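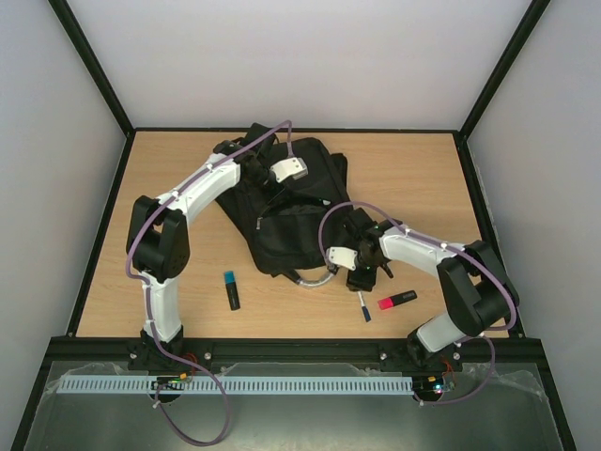

Print this page
E-mail this page

About Rurklow Travel

Rurklow Travel is a small tour company that plans overland trips in southern India and Sri Lanka. We book the cars, drivers, trains, guesthouses and local guides, and we send you a printed day-by-day plan before you leave home. Flights from the United States are up to you, although we will tell you which arrival times work with the first day of your trip and which ones don't.

We started as a two-person office above a shoe repair shop. In the first year we ran six trips, all of them in Tamil Nadu and Kerala, and all of them for people who had heard of us through someone else. We now look after 600 travelers a year. The office is on the ground floor these days, with a front room where you can sit down with a map and talk a route through.

What we do

Most of our customers come to us with two or three places they want to see and a number of days. We work out the rest. Usually that means cutting something. Distances in the south look short on a map, but a road that climbs into the hills can take most of a morning, and a night train that arrives at 4:30 a.m. is not a night's sleep for everyone. We would sooner take a town out of the plan than have you spend your trip in the back seat.

Private trips can start on any date and run for as long as you like. The shortest we arrange is five nights. Prices depend on the season, the hotels and the type of car, and we quote for the whole trip, with the driver's meals and lodging, road tolls and parking included. Temple camera fees, tips and lunches are not included.

Small group trips go out under the name Perkeo. These have fixed dates and fixed routes, with one guide who stays with the group from start to finish. The longest Perkeo route is 20 days and ends on the south coast of Sri Lanka. Between the two countries the group flies, and that flight is in the price.

Who we work with

On the ground in India our partner is Golley Cars & Guides, which has handled our drivers from the beginning. Golley drivers are on a monthly wage and are not paid by shops or restaurants for bringing people in. If you want to stop at a silk store, ask and the driver will find one. If you don't ask, you won't be taken to one.

In Sri Lanka we work with Sayegh Guesthouses, a family business with its own houses in the hill country and near the coast. The rooms are plain and clean, with fans or air conditioning and hot water. Where Sayegh has no house we book other places that we have slept in ourselves. We drop a hotel when the complaints are fair and nothing changes after we raise them.

When to go

People ask this more than anything else. December and January are the driest and most comfortable months in much of the south, and also the busiest, so rooms in the hills fill up early. Parts of the Tamil Nadu coast can still get heavy rain into the start of December. April and May are hot on the plains. We do run trips then, with early starts and a long break in the middle of the day, but first-time visitors tend to be happier in February or March.

Food, health and getting around

Vegetarian food is easy to find almost everywhere on our routes. Other diets can be managed if we know ahead of time - please write them on the booking form, even if you have told us on the phone. We are not able to give medical advice. See your doctor or a travel clinic well before you go, and get travel insurance that covers the whole trip.

Many temples have steps, uneven stone floors and a rule about bare feet. If walking is hard for you, tell us and we will say plainly which visits will work.

Booking

To book, send us the form or call the office. We reply with a first plan and a price, and you can ask for changes before paying anything. A deposit holds the rooms and the car. The balance is due before departure, and the cancellation terms are printed on the back of your quote.

The office is open from 9 a.m. to 5 p.m. While you are traveling you will have a separate number that is answered day and night.

Print this page
E-mail this page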